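Getting ready for the folding tool at work

We do laundry and bed changes for guest houses at Clondulow, and since September part of the folding has gone over to a machine. If your place is about to do the same, these are the steps I wish I'd had on day one.

First, pick one bed and one person for practice. I gave myself an hour with knitwear before touching anything of a guest's - best hour of the whole changeover!

Second, lay a jumper out flat before you reach for it. Open the fingers wide, come in low and slow, and only close them once you're over a single edge. Thick knits are kinder to learn on than satin (satin slides about terribly).

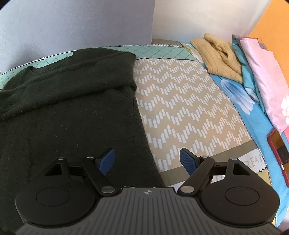

Yuto Imai reckons I'm too gentle about all this, and that people should start on satin straight away and get the swearing over with. He may have a point, but I'd still begin with wool.

Third, talk about the rota early. We used to fold 400 pieces a shift by hand, and now the machine does 300 of them. The other 100 are the awkward ones, so your day has fewer easy bits in it. We asked for an extra break and got it. My wrists are much better, though I do miss the chatting over the table.

Last thing - write down every fabric that gives you trouble and pin the list up by the door for the next shift.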